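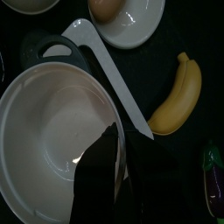 Play kitchen set: big round bowl with the dark gray handle, plus knife, plate, egg and banana

Hi, I'm Ese Abubakar, and I've been putting together play kitchen sets at Gotley for long enough that my own kitchen at home has more pretend bananas in it than real ones. The Gomasau set is the one I end up talking people into most often, so I thought I'd write the page for it myself this time instead of leaving you with a list of measurements (they're further down, don't worry).

Let's start with the bowl, because everybody does. It's a big, pale, gray-white thing with a broad rim and a smooth basin, and it has a chunky loop handle in a dark slate gray. The opening in the handle is oval and kids get their fingers through it easily, so the bowl gets dragged across the floor, worn as a hat, and carried out to the yard full of gravel. If you look into it you'll see a few faint rings on the inside. They're part of the bowl and they don't mean you got a used one! I get that email a lot.

The knife is white and matte with a long flat blade that tapers to a point. It's a toy knife and it won't cut anything, which my nephew found very disappointing. I suggest it for ages three and up, same as the rest of the set, and I'd keep an eye on the sword fighting.

Then there's the food. The banana is yellow with a gentle curve to it, and the egg is a warm tan brown. I pushed for a brown egg. We had white ones in the old Viton set and they kept disappearing against the white plates, and you'd be amazed how long a four-year-old can look for an egg that is right in front of them. The round white plate has a raised rim, so the egg can roll a little and still (mostly) stay on for the walk from the stove to the table.

What people ask me

Can I put it in the dishwasher? Please don't. Warm water, a drop of dish soap and a soft cloth, then let it dry on a towel. I do mine in the sink on Sunday nights and it takes as long as one song.

Can we eat out of it? No, it's for play only. Keep the cereal in the real bowls.

Does it work with the Yusuf stove? Yes, and that's how I have it set up at home. The bowl sits fine on top of the burners. It's too wide to go in the oven, though, so if your kid is a baker you may want the little loaf pan, sold separately.

Do you sell just the bowl? We started doing that in March after enough of you asked. It's the same bowl with the same handle, and you'll find it under spare parts. Banana and egg are there too, for the families with dogs.

The numbers

Item number: 439
Boxed weight: 800 grams
Price: $20 for the set, shipping extra
In stock as of Tue 30 May: 81 boxes

We pack to order, and I try to get everything out within two working days. The box is plain brown cardboard with no plastic window, so if it's a birthday present and the birthday kid is the one who answers the door, you're safe. Gift wrap is a checkbox at the end of your order and the paper changes whenever I run out of the last one. Right now it's green with stripes.

Returns are easy. If you've changed your mind, send it back within a month and I'll refund the set. If something showed up cracked or missing, just write and tell me which piece, and I'll mail you a new one without making you send the old one back first.

Ese

Questions? Use the contact form or call the shop | © Gotley Play Kitchens, all rights reserved | Back to top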